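Progress report to the Gallardo fund, April
Prepared by Meriem El Sherbiny, Finby

1. Work at the table

The household objects strand is on schedule. The grant of 2000 covers 50 everyday items, and 14 have now been handled. Personal care items came first – among them a pink hairbrush with a rounded head and raised curved ridges. 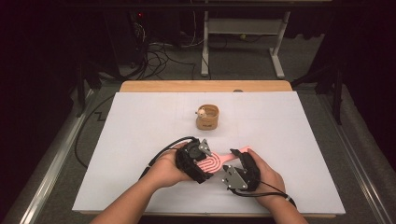 2. Observations on the hairbrush

The brush has two quite different sides. One is smooth and ridged; the other carries staggered rows of thin pins with small rounded tips. 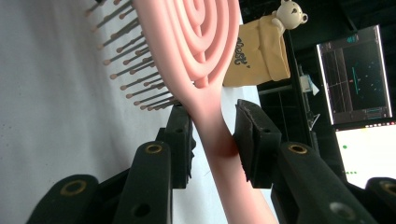 Olaia Olmedo has proposed that brushes and combs be listed separately in the inventory, and we have adopted the change. It adds 2 pages to the item list and no cost.

3. Next period

Kitchen items will follow. We request approval of the revised list before work on them begins.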